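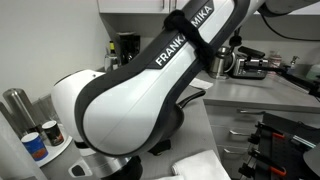
Before you can play the Famotberg campaign you need to get the box sorted, and I'd set aside an evening for it, because the first unpacking is the slow one. Famotberg is the big story expansion for Trulline, and it comes with its own map book, a fat stack of event cards and the lore journal by Catriona Rutherford (which I love, and which you should keep closed for now!). The old Trulline box won't shut once everything is in there. Mine is held together with a black fabric strap, the same kind of thing as the one wrapped over the FRANKA EMIKA lettering on that white arm, and it has survived plenty of car rides. A big rubber band works too, but it dents the lid.

Setting up your first campaign

1. Take out the base game and put back the starter scenario cards. You won't use them in Famotberg, and they have the same gray backs as the new event cards, so please don't let the two piles meet.

2. Give each player a hero sheet and a campaign sheet. The campaign sheets are double-sided. Start on the side with the river printed on it.

3. Open the map book to page 9 and lay it flat in the middle of the table. It fights you a bit when it's new — press down along the spine a few times and it gives up.

4. Sort the event cards by the symbol in the corner: towers, boats and crowns. Shuffle the towers and boats separately. Leave the crowns in number order, and don't read them.

Caution: crown card 10 has a major spoiler printed right on the front, in big letters. I wish Vuveo had put it in an envelope. Keep a blank card on top of that pile.

5. Put the Strachan figure on the gatehouse. He's the old steward of the city and he stays put for the whole first chapter, whatever the dice say.

6. Everyone takes two supply tokens and picks a home district. If two players want the same one, the player with the lower starting health chooses first.

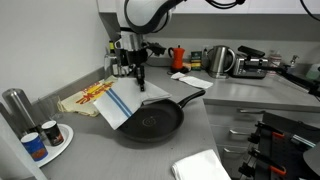

7. Set the reputation track to zero and put the reputation marker on it. It can go below zero, and in our group it usually does by the second session.

8. Read the opening page of the journal out loud, just that one page. Somebody with a good spooky voice should get the job. Stop at the little drawing of the key.

Note: the journal runs on paragraph numbers up to 1,000, and the game tells you which one to read and when. Reading it straight through makes no sense and spoils a lot, so save that for after the campaign — it's really fun then, with all the paths you missed.

Saving between sessions

Write your district, health and supplies on your campaign sheet in pencil. Bag the used event cards apart from the unused ones, with the crowns in a bag of their own. Slip a bit of paper into the map book at your current page, and leave Strachan in the lid so he's the first thing out next time.

If you're playing the older printing, the reputation track is on the back of the rule booklet instead of the map book. Everything else in these steps is the same.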